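Building an arm at the kitchen end of the workshop
Interview, Sun 15 April

Sheena Halliday and Usman Jatoi have been building a tabletop arm in the shared workshop at Zadolbridge since October. It has five joints and a parallel gripper, and its working name is Gidey. I spoke to them over a bench covered in offcuts of aluminium extrusion. Halliday does the mechanics and most of the wiring. Jatoi writes the software and, by his own account, breaks the mechanics.

I asked first about the frame. The upper arm is a pair of aluminium plates with printed spacers between them, and it is the third version. "The first was all printed," Halliday said. "It was light and it was fine until you held the arm out straight. Then the elbow sagged and the wrist sagged a bit more, and the position you had asked for wasn't the position you got." The second version used thicker printed parts, and the shoulder motor ran too hot to touch after a few minutes. The plates were cut on the workshop's router from a sheet left over from somebody's trailer.

The arm reaches 768 mm from the shoulder axis to the fingertips. Jatoi wanted more. "I wanted to get to the back of a worktop from a clamp at the front, and off to both sides without moving the base. Sheena worked out the torque and I stopped asking." The design load is 400 g at full stretch. They have lifted more than that close to the body, but neither of them would quote a figure for it.

The shoulder and elbow use stepper motors with belt reduction. Both belts have been changed once. The wrist joints are hobby servos, which Halliday described as the weakest decision in the build. "There's backlash in them and it gets worse. You can feel it with your fingers. We correct for some of it by always coming at the target from the same side, so the gears are loaded the same way each time." She has a drawing for a replacement wrist with small geared motors and encoders – the cost is what has held it up.

The controller is a board they call Poltent, which Jatoi laid out himself. It drives the steppers, reads the limit switches and passes the servo commands through. The first batch had the connector for the elbow limit switch mirrored. He fixed it with a short crossed lead and it is still there. "It works. I labelled it. The next board has it the right way round."

Homing took longer than either of them expected. The base joint can turn through 359 degrees before it meets a hard stop, and on start-up it has to find its switch without winding the cable round the post. Early versions of the routine always turned the same way. One evening in the winter that pulled the camera lead out of its socket and took part of the socket with it. The routine now reads a small magnetic sensor on the base before anything moves, and refuses to start if the reading makes no sense.

The gripper has had the most attention. It is driven by a single servo through a rack, with the two fingers moving together, and the widest opening is 46 mm. The fingertips are printed in a flexible plastic with shallow ridges across them. Smooth tips slid on anything curved, and foam tips tore. Halliday said the ridges are a compromise: good on vegetables, poor on anything with a flat glossy face. Current to the gripper servo is measured on the board, and closing stops when it passes a set level. "It's a crude way to feel for contact," Jatoi said. "A soft object and a stiff one give you quite different curves. At the moment there's one threshold for both and I've set it low."

The first tasks have been kitchen ones. I asked why, given how awkward food is to handle. Halliday pointed out that a worktop is flat, at a known height, and has a straight edge to clamp to. The objects vary, but the surface doesn't. Jatoi was less tidy about it. "Stone tops are a nuisance for the camera. You get the reflection of the thing as well as the thing, in nearly the same colour. My first detector put the centre somewhere between the two and the fingers came down in front of it."

His present method ignores anything below a line worked out from the height of the surface, then fits a long axis to what remains. From the axis he gets the wrist angle. The fingers close across the narrow part of the object, a little towards the heavier end. He keeps the code for this in a library named Dakley, which also holds the arm's kinematics and a set of stored positions for fixed things such as pots and bowls.

The camera is kept separate from the arm. They tried one on the wrist and took it off after a fortnight. The lead was always in the way, and the picture was useless in the last few centimetres of an approach. With a fixed view, Jatoi calibrates once per session using a printed grid laid on the worktop, then puts the grid away.
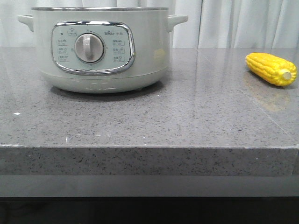 "The bit I'm still rewriting is the lift," Jatoi said. "If it goes straight up from the grip point, a long object tips at one end and twists in the fingers. So now it raises a small amount, waits, looks again, and compares the angle with the one it had before. If that's changed by more than I like, it puts the thing down and has another go." Halliday wants the same check after the sideways move as well. That would need a second look from the camera at a point where the forearm is usually blocking it, and they haven't settled where the arm should pause.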